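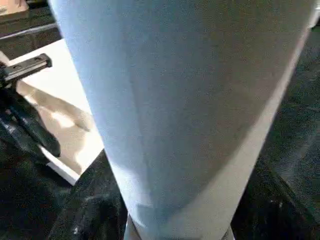 厨房用纸卷筒规格调整:卷径放大,旧式纸架需核对净空

2024年10月20日

Ralesholm 家居用品公司对旗下厨房用纸卷筒的规格作出调整,产品线沿用 Jendoritz 名称。新规格加大了成品卷的外径,卷高和芯管内径不变。公司发出的技术通知称,首批产品已进入仓库,零售渠道从12月起切换,旧规格库存售完为止,不做召回或换货。

通知由产品标准负责人 Carolina Veloso 签发。文件列出的主要改动有两项:一是单卷纸张长度增加,二是收卷张力降低。两项改动都会使外径变大。其中张力一项的影响容易被低估,同样长度的纸,收卷较松时层间空气增多,卷体直径随之上升,手握时也更容易变形。

Veloso 在通知中写道:“旧规格收卷偏紧,靠近芯管的最后几层压得过实,撕下来的纸偏薄、偏硬,吸水速度与外层不一致。降低张力之后,内外层差距缩小,代价是体积。”

测试数据

公司内部共测试159卷样品,分为台面立式纸架、壁挂横式纸架和无支架直立摆放三种条件。测试项目包括外径、卷体圆度、首层起头力、打孔线断裂情况,以及取纸时卷体的位移。

立式纸架条件下,样品全部可以装入中心杆,没有出现芯管卡滞。带侧向压杆的立式纸架情况不同:压杆行程较短的型号在满卷时顶住纸面,转动阻力偏大,用去一部分纸后恢复正常。通知建议此类用户先将压杆外拨固定,待卷径减小后再放回。

壁挂横式纸架的问题集中在净空。安装在吊柜底板下方的纸架,卷筒中心到柜底的距离若小于卷体半径,满卷无法装入;距离刚好等于半径时可以装入,但纸面与柜底持续摩擦,会起毛并产生纸屑。公司要求的最小间隙为7毫米,从卷体最外层量到最近的固定表面,包括墙面、柜底和相邻的挂钩。

无支架直立摆放的样品在取纸时位移较大。收卷放松后,卷体底面不如旧规格平整,个别样品的外层略高于内层,放在光滑台面上会轻微摇动。通知没有禁止这种用法,只建议单手取纸的用户使用带底座的纸架。

外观与使用上的变化

新规格卷筒首层采用较轻的点胶封口,拆封后表面残留的胶痕较旧款短。纸面压花深度没有改变。由于卷体较软,运输和堆放过程中可能在侧面留下纵向折痕,公司将其列为允许的外观偏差,前提是折痕没有穿透外层,也没有造成芯管变形。

芯管变形的判定标准同时收紧。旧标准以能否套入中心杆为准,新标准改为测量两端开口的长短轴之差。经销商收货抽检时,每批抽取10卷,有一卷超差即对该批加倍抽检,再次超差则整批退回。

仓储方面,通知规定卷筒一律竖放,纸箱堆码不得超过箱体标注层数。横放会使底层卷体压扁,张力降低后这一现象比过去明显。已经压扁的卷筒可竖直静置一段时间,外层能够部分恢复,但圆度一般回不到出厂水平,装在横式纸架上转动时仍会有顿挫。

仓库湿度同样需要控制。纸卷吸潮后两端先膨胀,中段变化较慢,外形呈轻微的鼓端状。膨胀后的端面会擦碰横式纸架的侧臂。通知要求拆箱后未售出的散卷保留塑料外膜,不得贴近外墙或水槽下方的管道存放。

配套纸架

与卷筒同步调整的还有 Yagi 系列台面纸架。该系列的中心杆直径不变,底盘加宽,侧向压杆的行程加长,可覆盖新卷从满卷到用尽的全部外径。旧款 Yagi 纸架仍可使用,公司提供单独的压杆配件,安装时拆下底盘背面的一颗螺钉,无需更换中心杆。

首期配件备货3,000件,由 Rornholm 仓库统一发出,不经门店销售。申请时需提供纸架底部的型号字样。没有型号字样的早期产品,可按底盘形状区分:圆形底盘适用该配件,方形底盘的压杆孔位不同,不能安装。

安装前的测量

对正在使用壁挂纸架的家庭,通知附了一段测量说明。先取下旧卷,从横杆中心向上量至柜底,再向后量至墙面,取较小的数值,减去规定的最小间隙,结果即为可容纳的最大卷体半径。将其乘以二,与外包装标注的卷径比较。数值不足时,可以先把新卷放在台面上使用,直径减小后再移到壁挂纸架,也可以重新定位纸架。

重新定位的优先方向是向下,而非向外。向外移动会增大固定点受到的力矩,用胶贴固定的纸架尤其不宜采用。采用螺钉固定的纸架,旧孔应先填平,新孔与旧孔边缘保持足够距离,以免板材开裂。

台面立式纸架一般不需要测量,但靠墙摆放时应检查背面。卷体若贴着墙砖,取纸时会受到单侧摩擦,打孔线容易斜向断开。把底盘向前移出即可。灶台旁边的纸架不在上述说明范围内,通知对此仅重申原有要求:纸卷与明火和加热面之间保持安全距离,任何规格均不例外。

标识与过渡期

新规格外包装在侧面增加一行卷径数值,位置在条码上方,旧包装没有这一行。过渡期内两种规格可能同时上架,商品名称相同,购买时以该行标注为准。公司不建议将新旧卷筒混装在同一纸箱内,因为旧卷高度虽与新卷一致,外径较小,会在箱内晃动并磕伤端面。

价格方面,通知未给出零售建议,仅说明按纸张总长度计价的批发合同无需改签,按卷计价的合同由双方另行确认。配件申请表随技术通知一并发给经销商,个人用户可向原购买门店索取。

本网站使用 Cookie 以改进浏览体验并统计访问情况。继续浏览即表示您同意我们使用 Cookie。 接受 | 管理设置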